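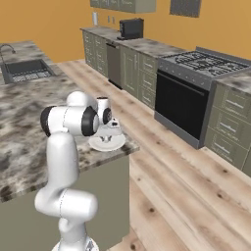 Simulated kitchen, arm over the plate.

About Wonum

Small team, gathering examples for robots that learn by being shown. Kitchens mostly. Plates, counters, drawers, the everyday stuff.

Started in February with 2 desks and one sim kitchen. Now 40 kitchens, 447 tasks. Every run driven by a person, checked by a second one, then labeled. Bad runs get kept too, just tagged seperately. Ask if you want them.

Tsutomu Uchida runs collection. Wesoleo is our replay tool, Odel is the labeling side (new version soon, docs are behind, sorry).

Need a task we dont have? Send a short write-up by Friday noon and it goes in next week's queue.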